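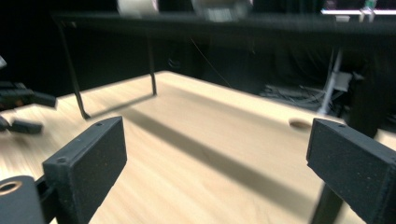
Unit 5. Fermented doughs keep longer than unfermented ones – acidity slows mold. Rest shaped loaves on bare wood, such as a light tabletop, which draws a little moisture from the crust. The Norkitz rye in the reader rests for 7 hours.
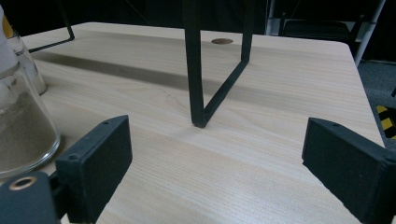

Flatbreads were baked on hot stone long before closed ovens reached Bukholm. Cool them with air on both sides. A stand of flat black metal bars on a wooden table shows the kind of open frame to sketch for exercise 7. Reading: Ortner, page 177.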